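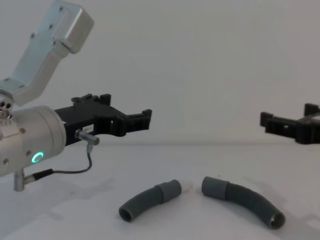
Two-arm cell with grippers fitted and a pair of hose sections on the table.

About Prerniron

Prerniron sets up and maintains two-arm robot cells for small assembly work. The workshop is in Dadley. Most of our customers run one or two cells and have no robot engineer on site, so the set-up has to be plain enough for a shift lead to check with a printed sheet.

We do not build arms. Customers buy those themselves or take them over with a lease, and we fit the grippers, run the cables, teach the positions and come back for servicing.

The Quansah cell

The Quansah cell is our standard layout: 2 arms facing each other across a plain white table, each with a black parallel-jaw gripper. It is used for joining flexible parts such as hoses, where one gripper holds and the other pushes. The table carries no fixed jig. Parts are laid down by hand with a small gap between the ends to be joined, and the arms pick them up from there.

Setting up

The order of work is the same on every site.

Table levelled and bolted. Height is set at 727 mm from finished floor unless the customer's own benches dictate otherwise.
Arm bases fixed, then checked again after a night's rest under load.
Grippers mounted. The jaw faces are brought together at the middle of the table and must meet square at low speed.
Sensor cable plugged in at the wrist and left with a loose loop. A tight cable will pull at the plug when the wrist turns.
Pick and join positions taught with real parts from the customer's stock. Sample parts from a catalogue are often stiffer.
Trial run of 700 joins, with every failed join logged by position and by arm.

A cell is handed over when the log has been read through with the customer and signed. If the same fault appears at the same position more than once, we teach that position again and restart the count.

Looking after it

Service visits take place every 8 weeks. The engineer checks the wrist screws for tightness, inspects the fingertips for wear, moves each cable by hand along its full length and repeats the square test on the jaws. Worn fingertips are replaced in pairs - a new tip against an old one closes off centre and the hose slips under load.

Between visits, operators wipe the table, check the wrist lights at start-up and report any change in the sound of a joint. Operators are asked not to loosen the gripper mounting. Doing so loses the taught positions for that arm.

Repairs

Grippers are swapped on site and repaired in Dadley. Arm faults go back to the arm maker, and we handle the removal and refitting. Service records are kept in Salov, our own log system, which customers can read but not edit.

The workshop is closed for stocktaking during the last week of July. Call-outs continue as normal.

Page last revised April 19, 2024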